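书桌靠墙之后，网线怎么走才不碍事

写给刚搬进来、桌子往墙角一推就完事的人。我自己就是。推完第二天扫地，扫把勾住网线，路由器差点从桌上下来。下面是我后来重新弄的过程，两个晚上，没打孔，没开槽，租房也能照做。写得急，有错字多包涵。

要准备的东西

卷尺。铅笔。自粘线夹一小包，买深色还是浅色看你墙和桌子。魔术贴扎带。酒精棉片。成品网线一根，长度先别买，量完再说。手电，手机的也行。美纹纸胶带，这个别省，后面定位全靠它。

不用的东西：热熔胶，双面泡棉胶，钉枪。热熔胶撕下来带墙皮，我在Kustengate那套房子里赔过52块，不说了。

第一步 先看墙上有什么

蹲下来看。别站着看，站着你只看到桌面。

弱电面板和电源插座一般挨着装，可能一块有网口或者电话口，旁边一块是插座。先搞清楚哪块是哪块。老房子的弱电面板有时候是电话口，水晶头小一号，网线插不进去，硬怼会把里面的铜片怼歪。拿网线头比一下，能轻松进去、有咔的一声才算对。

还有那种圆的小口，多半是有线电视。如果原来就有线从里面出来，先别拔，顺着摸一遍看它去哪儿。房东装的东西，拔之前问一句。

插座这边只看两件事：面板松不松，有没有发黄发黑的痕迹。松的找电工，别自己拧，拧也要先拉闸。这篇只讲弱电线，强电不碰。

第二步 定桌子的位置

很多人先理线再摆桌子，反了。桌子一动线就白理。

桌子跟后墙之间留条缝，插头要有地方待。直插的插头加上线的弯，比你想的厚。我第一次贴死了墙，插头顶着桌子背面，时间长了面板都往里陷。后来往外拉了一点，好了。

踢脚线也要算进去。踢脚线比墙面凸出来，桌腿先碰到的是它，所以桌面跟墙之间本来就会有一点空，量的时候量桌面，不要量桌腿。

位置定了以后，在地板上用美纹纸贴出桌腿的角。木纹地板贴这个没事，几天之内撕掉就行，别贴一个月，会留胶。

第三步 量线

从面板口开始量，沿着你想走的路，到设备的口为止。不要拉直线量！线是有弧度的，转角也吃长度。

我的算法很土：沿路线量出来的数，加上两个转角的余量，再加一截桌上挪动用的。Florian Lecomte嫌我留太多，他习惯刚好够。刚好够的结果就是显示器往旁边挪一下，网线就绷起来了，口子一直受力，早晚接触不良。

余量也不是越多越好。多出来的一大坨，塞哪儿都难看，还招灰。超出太多就换短的。

第四步 走线

两种走法。

一种是贴踢脚线走。线从面板垂直下来，到踢脚线上沿，顺着踢脚线拐到桌子后面，再贴着桌腿内侧上去。整齐，费线，线夹用得多。适合插口离桌子远的，或者家里有小孩有猫的。

另一种是悬着走。从面板口出来，自然垂一个弯，横到桌边，用一个线夹接住。省事，线短。适合插口就在桌子旁边那种，中间没有人走动。我选的就是这种，反正那一角平时没人站。

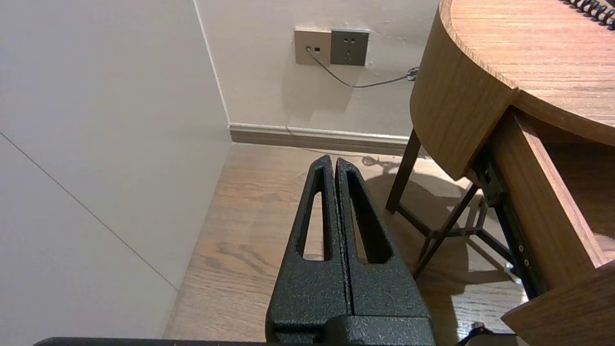 悬着走的关键在那个弯。要浅，不能绷直，也不能垂到地上。绷直了口子受力，垂到地上扫地必勾。线比踢脚线高就算合格。

Paraskevi Balaskas：悬着的我用过，扫地是不勾了，但是擦桌子的时候手会带到。后来改贴踢脚线，多花一包线夹，省心。靠墙那一侧要是放吸尘器，就更别悬了。

有道理，那一侧要放东西的，直接用第一种，不用犹豫。

第五步 贴线夹

顺序别乱：

先用美纹纸把线临时粘住，从头到尾走一遍，人坐下，椅子前后推一推，抽屉拉一拉。没问题再贴正式的。

贴之前酒精棉片擦，桌边和墙都擦，晾干。别用湿抹布，水印没干透粘不牢。

撕掉背纸，按住，数到9再松手。然后不要马上把线卡进去，放一晚上。这步最多人跳过，跳过的第二天都掉了。我也掉过一个。

第二天晚上卡线。从面板那头开始卡，往桌子方向赶，多的余量全赶到桌子这头，用魔术贴扎一下，挂在桌子背面。不要扎太紧，网线怕折，弯要圆，别弯成死角。

木头桌面的边如果是做旧或者上蜡的，自粘胶粘不住，换夹式的，夹在桌沿上。夹式的记得垫一小片布，不然压出印子。

乳胶漆的墙，线夹尽量少贴。能贴踢脚线就贴踢脚线，撕的时候吹风机吹热，慢慢推下来。直接揪，一定带漆。

第六步 电源线分开

网线和电源线别捆在一起。我看过有人为了好看全扎一根，扎得跟麻花似的。分开走，实在要交叉就十字交叉一下，别并排跑一路。

插排不要放地上，放桌子底下的托架里，或者用螺丝挂在桌板背面。租来的桌子别打螺丝，用挂篮。插排的线留够，插头插到墙上那头不能吊着，吊着时间长了会松。

插两孔的还是三孔的，看设备插头，台式机和显示器一般三孔，带地线的别用转换头把地线省了。

第七步 检查

插好以后测一下速。我换完线能跑满100，之前老是掉，估计是那个被扫把勾过的头已经坏了。（宽带就办的这个档，别笑。）

然后拿手电照一圈桌子后面。看：

线有没有被桌腿压住。
插头有没有顶到桌子背面。
线夹有没有翘边。
地上还有没有拖着的线。

椅子拉开，扫一遍地。扫把能顺着踢脚线一路过去不停，就算弄完了。

几个常见的问题

面板口在桌子正后面，够不着怎么办。先插线再推桌子，线头那端贴个标签，写清楚是哪个口的。以后要拔，从桌子侧面伸手，别拽线。

线颜色跟墙不搭。灰线配浅色墙其实不显眼，比白线耐脏。真介意就买线槽，浅色的那种自粘线槽，盖上完事，但转角要买专门的弯头，别自己剪，剪不齐。

线夹买多大。看线径，扁线和圆线不通用。圆线卡扁线夹里会自己蹦出来，我那包就买错了，退了一次才对。

多久看一次。我大概三月换季大扫除的时候再弄一遍，平时不管。

还差桌上那几根充电线没理，下次写。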